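Speaker notes – equipment planning talk, Skonura open session
2020-10-11

Slide 1. Hello, thanks, keep it short. Say who the talk is for: people who've been handed a budget line marked "robot" and not much else.

Slide 2. What we asked for the first time round. One arm, one gripper, one table. Quote from Pluron looked fine. Then everything that wasn't on the quote – stands, cabling, lights, spare fingers, a second screen. Read the list out, don't rush it. Pause for groans.

Slide 3. Buy for the task. Ours is table work, picking up and setting down household things, bowls and small plants and so on. Nothing heavy. We nearly paid for a payload three times what we needed becuase the bigger arm had the nicer brochure. Ask the room who has done the same.
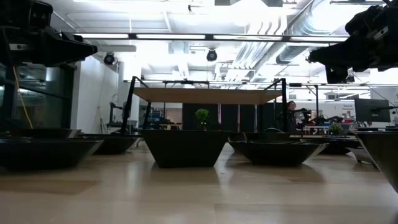

Bench space next. Measure reach with the gripper ON, not off the data sheet. Then add room for a person to walk round the back. Dow project had to move a whole bench after delivery, two days gone, floor bolts already in.

Slide 4. Money. Grippers are a consumable, budget them like one. We put down 2000 a year for wear parts and spent nearly all of it by June. Mounting plates were 692 for the set, missed off completely in year one. Training days – put them in. Finance will try to take them out. Put them back.

Slide 5. Lead times. Mastar said 12 weeks for the second arm. Order the table and posts at the same time or they arrive after it. Check door widths. (Tell the lift story if there's time, skip if not.)

Slide 6. Lease or buy? Don't take sides. Lease if the task might change in a year, buy if it's settled. Read the service terms, esp. who pays the call-out and who pays carriage on a swapped part. Ours didnt say.

Slide 7. Shopping list, leave it up during questions. Handouts by the door. If asked about software costs – seperate talk, take their email.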